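Wesine Street Neighbors - minutes of the August get-together

Held at my place, on the back patio, starting at 6:30 p.m. Minutes by me, Gilang Wuisan, because I was the one with a pen.

Who came

We had 17 people on chairs and a few more leaning on the fence, so a really nice turnout for such a hot evening! Apologies came in from the two families at the Purba end, who were away, and from the couple at number 12, who sent a melon.

Last month's minutes

Read out loud by me, a bit too fast. One correction - I had written that the bus shelter would be painted green. What we agreed was that we would ask whether it could be painted, and the color never came up. I've fixed that and the minutes were accepted.

Money

We have 123 dollars in the street fund. That's after paying for the paper plates and the extension cord from the block supper. The cord now lives in my garage, and anyone can borrow it if they bring it back coiled up (you know who you are). It was agreed to keep the fund where it is until we know what the plants are going to cost us.

Block supper

Everybody had something to say about this one, so I'll stick to the parts we settled. We're doing it again next year, same stretch of street, same potluck setup. Tables go out earlier, before people start parking. We need more cold drinks and a lot less potato salad. The kids' chalk drawing contest was a hit and stays. There was a long talk about music, with one side wanting a live band and the other side wanting to be able to hear each other, and we ended up with a speaker turned down low and a playlist anyone can add songs to.

Plants along the curb

I think we have more gardeners on this street than I knew about! The general feeling was that the green stretches in front of the walls are the nicest thing we've got, and we'd like more of them. Points that came up:

Anyone with cuttings to spare should bring them to the next meeting in a pot or a jar with their name on it.

Please keep anything bushy trimmed back enough that a stroller can get past on the sidewalk. It's narrow as it is.

Trariris, the garden store, offered us 3 bags of potting soil if we pick them up ourselves. I said I'd go.

No planting in anyone's front strip without asking first, even if you think it looks bare.

State of the street

This took up most of the evening. We talked about the concrete, which everyone agrees is getting old. Some people want the whole block resurfaced and some would be happy just to have the cracks filled, and I wrote down both. The drain came up too. Two people asked whether it gets cleaned out on any kind of schedule and none of us could say, so that goes in the letter.

Then the overhead wires. Several neighbors said they'd love to see them tidied up, and one asked what it would take to get them put underground. A lot of money, was the guess. We decided to ask the utility for a plain answer on which lines are still in use, and leave the bigger question for another day.

The letter to the city will cover the cracks, the drain and the loose grit on the road. I'm writing the first draft and will pass it around before it goes anywhere. For anyone who missed the meeting, it's the stretch with the tall brown gate and the painted black outlines up on the house front.

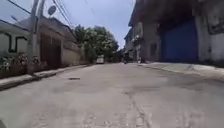 Any other business

Skultus, the orange cat, has been getting into people's kitchens again. His owner says he is fed twice a day and please don't fall for it.

A casserole dish with a glass lid was left behind after the supper. It's on my kitchen counter, washed, waiting for its owner.

Someone asked about sharing a tall ladder. Two households have one and are happy to lend it out - ask me and I'll put you in touch.

Next meeting

Same patio, same time, next month. Bring a chair if you can, and your cuttings. We wrapped up at 8:15 p.m. and then stood around eating melon until it got dark.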